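4. What the coaches told us, and what the runs told us

4.1 Keeping kids on snow past their first season

I should say up front that I went into this part of the study with a hunch. I grew up racing on a tiny hill, I quit at thirteen, and I have always blamed the stopwatch. So when we started asking why some kids come back for a second winter of ski lessons and some don't, I half expected the answer to be "too much timing, too soon." The data were kinder to the stopwatch than I was.

Our two sites were the junior programs at Plirkdale and Warkolmont. They are about as different as two ski hills can be. Plirkdale has one chairlift, two rope tows and a lodge that sells soup. Warkolmont is a proper resort with a terrain park, a halfpipe in good years and a kids' freestyle session that fills up the morning it opens. Both teach children from six to twelve, both run in groups of up to eight, and both were willing to share their sign-up records with us (with names stripped out, of course). Together that gave us 3,066 children, of whom 1,720 learned at Warkolmont and the rest at Plirkdale.

We sorted lesson groups by how they spent the last half hour of the day, the one chunk of time coaches could use however they liked. Some groups drilled turns. Some ran timed gates. Some did what the Plirkdale coaches call "follow me," where one child picks the line and everybody else has to copy it, silly arms and all. And plenty of groups did a bit of everything depending on the weather, how cold the fingers were and whether the rope tow was running!

Figure 3. Materials. 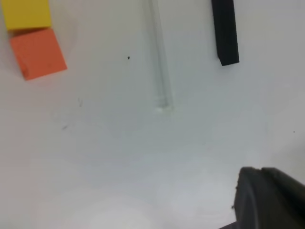

The follow-me groups had the best return rate at both hills, and the gap held up when we looked only at beginners. That surprised me less than what happened with the gates. Kids in timed groups came back nearly as often, provided that they were racing their own earlier time. Where coaches read out a ranking at the bottom, the return rate dropped, and it dropped hardest for the children who finished in the middle. I would have bet on the slowest ones. My guess (and it is only a guess) is that the slowest kids already had a coach fussing over them, while the middle ones skied down, heard a number and went to stand by the fence.

4.2 The interviews

Records can tell you who came back, but they won't tell you who wanted to. For that we talked to people. We did short interviews with coaches at both sites and sent a one-page form home to families, and 1,074 forms came back filled in, many of them with long notes in the margins. I loved the margins. Parents wrote about rental boots, about traffic on the access road, about a glove lost in January that was still being mourned in March.

Three coaches used nearly the same phrase, that kids "ski for the lift ride." I took this as a joke the first time. Then I sat on the Plirkdale chair for an afternoon, listening, and I think they're right. The ride is when children trade stories about the run they just did and hatch plans for the next one. Coaches who shuffled the lift pairs on every lap had groups that knew each other's names by lunch. Coaches who let best friends ride together all day had happier mornings and, by their own account, more tears when one of the pair was out sick.

Families cared about this too. When we asked what would make them sign up again, "my child made a friend" was ticked more often than "my child improved," and by a wider margin at Warkolmont, where the instruction is, on paper, much fancier. Price came third. I had expected price to win by a mile, but keep in mind that the families filling in our form had already paid once, so the ones who found it too expensive from the start are missing from our pile.

4.3 A word on visiting athletes

Both hills bring in grown-up riders for a day each winter. Warkolmont holds a park day and Plirkdale holds something closer to a picnic with skis on. Coaches swear by these days. We could not find a clear effect on return rates – the children who attend are mostly the ones who were coming back anyway, and our records don't let us pull the two apart.

Still, the notes from those days are full of small things I'd like to see studied properly. One snowboarder spent her whole session at Warkolmont teaching kids how to fall, and several families brought it up on the form weeks later. Nobody wrote a word about the tricks she did at the end. Knut Böttcher, who read an early draft of this section, pointed out that falling is the one skill every child in the group gets to practice equally, whatever their level. We have added a question on it to next winter's form, and the coaches at Plirkdale have agreed to log how much time they spend on falling and getting up again in the first two lessons.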